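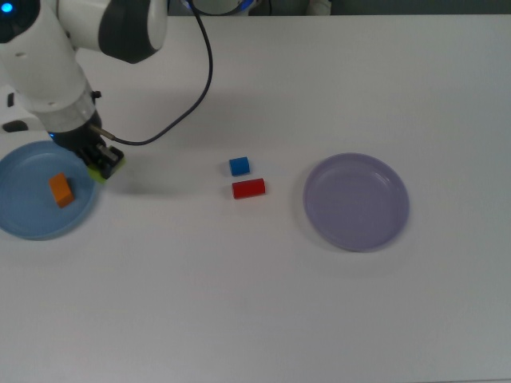 Blue plate, lime-coloured block, white table.

Nail polish tips I've stopped believing, and a few I still use

I've been doing my own nails at the kitchen table for a long time, and in that time I have been told to put polish in the fridge, in boiling water, in rice and in a sock. Most of it gets passed from one page to the next without anyone opening a bottle. I've tried what I could stand to try. Some of it I did only once, so take that into account.

Keeping polish in the fridge

Cold polish goes on thick and streaky and you have to wait for it to warm up before you can use it. A cupboard does the same job. What ruins a bottle is a dirty neck, so the lid never closes properly and the solvent creeps out over the months. Wipe the threads with a bit of remover on kitchen roll before you put the lid back. My oldest bottle is a brick red from Londano, number 873, and it still brushes out fine.

Ice water for quick drying

You paint, you wait a minute, you plunge your fingers into a bowl of ice water. The top of the polish feels hard, I'll give it that. Press it with a thumbnail ten minutes later and it dents, same as ever. Your hands are also freezing. My friend Catarina Vieira swears by it and has the sheet marks on her nails every morning to prove me right.

Thin coats dry faster. Two thin ones and a top coat, with a few minutes between, and don't do it at eleven at night.

Remover to thin old polish

Please don't. It loosens the polish for an evening and after that the colour goes lumpy and chips off in flakes. Proper thinner costs very little and you need two or three drops. Roll the bottle between your palms, leave it a while, try it, add another drop if it's still stringy. If the polish has gone to rubber at the bottom then it's finished and you should let it go.

Peel-off base made from PVA glue

This one does work, up to a point. White school glue with a little water, one layer under glitter, and the glitter comes off in one piece. The trouble is when. I had a whole thumb come off in the washing up before I'd even shown it to anyone. Fine for a party in December, useless for a working week. Demissie sell a ready-made version that I found no better than the glue, and it smells worse.

Vinegar before painting

The claim is that wiping your nails with vinegar makes polish last twice as long. I did my left hand with vinegar and my right with plain soap and water, dried well, same polish on both. Both chipped on the same afternoon - the right first, if you want to be fussy, but I'm right-handed. What matters is getting the hand cream off. Use whatever you have.

Cleaning up the edges

Cotton buds leave fluff in wet polish. I don't know why they are in every list. A flat, cheap eyeshadow brush dipped in remover gives a cleaner line and lasts for years if you rinse it. Ruth Villca wrote to say she uses an old lip brush, and I tried that too and it's just as good. Liquid latex round the nail is all right for stamping or sponging, where you make a real mess, but for plain colour it takes longer than the tidying it saves you.

Cling film, sandwich bags and other stencils

Torn cling film dabbed over a second colour gives a marbled look, and it really is as easy as they say. Sandwich bag decals are more work: paint the pattern on the bag, let it dry for hours, peel, trim, stick down over a tacky base. Mine wrinkled at the sides. Rovex striping tape is good but take it off while the polish is still wet, or the line lifts with it.

Cooking spray

Somebody will tell you to spray your nails with cooking oil to dry them. It makes them slippery, so knocks slide off instead of catching, and I suppose that passes for dry. Then you have oil on your cuffs and the table. A drop of cuticle oil does the same and you can aim it.

I haven't got round to the hairspray one yet. I don't expect much.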